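**Wanted: people who do chores for a living, to judge machines that say they can**

Clestby is looking for 60 people to take part in a paid trial of household robots. We are not selling the robots and we did not build them. Our job is to find out whether they can tidy a bedroom, run a load of wash or restock a shelf at a pace and a standard that a working person would accept.

Our own view, so you know who you are dealing with: not yet. We have sat through plenty of demo videos. A towel gets folded very nicely, the clip ends, and the rest of the basket is left to the imagination. We would like to see the rest of the basket. If the machines do better than we expect, we will print that too.

**Who we want**

- Hotel room attendants, home cleaners, care aides, laundry workers and stock clerks with 2 years or more on the job
- People who will mark a job as badly done and stick to it when an engineer starts explaining
- No technical background needed. If you have worked for a robot maker in any role, please don't apply

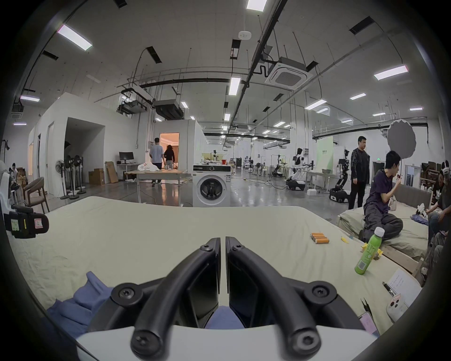 Beds are where most of the arguing starts. Anyone can agree on what a made bed looks like, but an attendant knows that the slow part is often clearing it first, and that every item calls for a small decision. Take a wrinkled sheet with a crumpled blue cloth on it, a printed sheet of paper, two phones and four loose batteries. The cloth may go in the wash. The phones had better not. The batteries want to roll, the paper wants to crease, and a little black clip is easily swept up with the bedding. A person sorts all this with hardly a thought. We want to know what a pair of gripper fingers makes of it, how long it takes, and who has to step in when it stalls.

**What you will do**

You will attend 3 sessions at our Dellombridge site, starting in September. In each one you do a set of chores yourself, at your normal speed, and then watch a machine try the same set. You fill out a score sheet for both. The main questions are:

- Was it finished, or only started?
- Would you have to do it again?
- Was anything lost, crushed or put somewhere silly?
- How often did a human help, and did anyone mention it?

That last one matters to us. A robot with a helper at its elbow is two workers doing one job – fine for research, less fine on a payroll.

One of the systems on trial is called Laka. Its makers say it is ready for ordinary homes. You will not be told which machine you are scoring until the sheets are in.

**Pay and practical matters**

Sessions are paid at the Clestby day rate, which we send out with the information pack, and you are paid in full even if the robot breaks down before lunch. Travel within the county is covered. Lunch is provided. The work includes bending, lifting linens and standing for long stretches, so tell us ahead of time if you need changes made.

We have set aside 4,000 dollars from the Rodrigues Fund to help with child care and lost shifts. Ask for it on the form. It goes to those who ask first, and asking won't affect whether you are picked.

**How to apply**

Write us one page, by hand if you like. Tell us what work you do, how long you have done it, and one chore you think a machine will get wrong, with your reasons. No résumé. Mail it or drop it off at the Clestby front desk in Dellombridge by 3rd February. Please include a phone number and the best hours to reach you.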